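Mandport y Pirihi simplifican el despacho aduanero de mercancías

Las autoridades comerciales de Mandport y Pirihi aplicarán desde julio un procedimiento común de declaración previa para 11 partidas arancelarias. La gestión técnica – registro, validación y archivo – corresponde a Zesport.
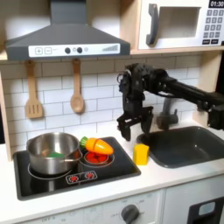
El acuerdo fija un plazo máximo de tres días hábiles para resolver las incidencias documentales. Las partidas incluidas suman alrededor del 70 % del tráfico bilateral.

Los operadores con sede en Riltudura podrán adherirse mediante solicitud electrónica. El arancel vigente, del 10 %, no se modifica.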